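Articles > Household Studies > Table Setting
Zoi Michailidis
March
2 comments | 7 shares

3.2 Place settings and the placemat boundary

Most written advice on setting a table treats the placemat as a border: what belongs to the meal goes on it, and what doesn't stays off. In the Braltau interviews, people described something looser. The bowl nearly always had a fixed spot, while cups and flatware moved according to reach, habit and how much table was free.

We therefore coded each item by its relation to the mat — on it, beside it, or inside another item. The third code was added after the first round, when it became clear that a spoon in a bowl or a utensil in a cup could not be given a position of its own. Flenar (the seated-meal survey) had left such items out, and its 666 responses can't be compared with ours on this point.

Round mats gave the coders more trouble than rectangular ones. With no corner to line up against, a fork is placed by eye, and two coders may disagree on whether it sits below the mat or to its side. We settled these cases by discussion.

Figure 3 shows a round woven mat, a green cup and related tableware on a wooden table. 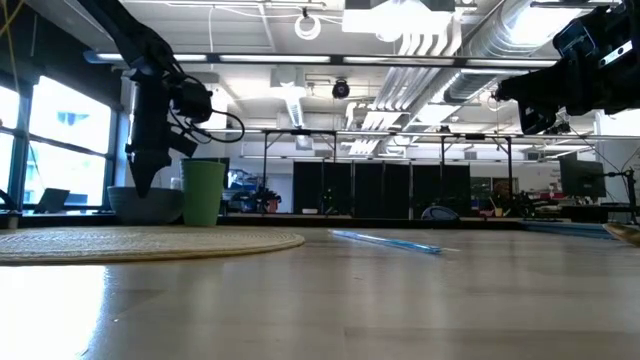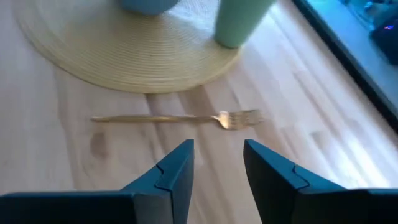
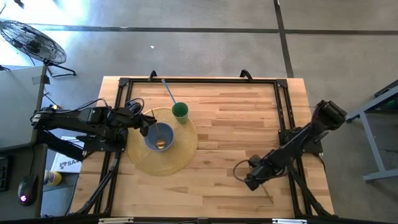
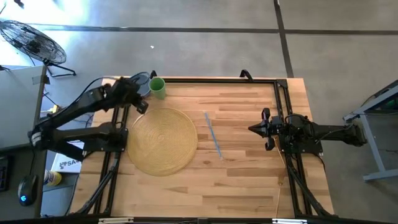

Cups were the least settled item in the coding. Under the Cladel scheme a cup is part of the setting only if it touches the mat, a rule that works for formal meals but drops many everyday ones. We kept the cup in every case and recorded its distance separately. Bowls needed no such rule.

The same approach was used for the Triantafyllou households, where 7 of the settings had no mat at all. For those, the bowl served as the reference point, and the codes for flatware were read from its rim.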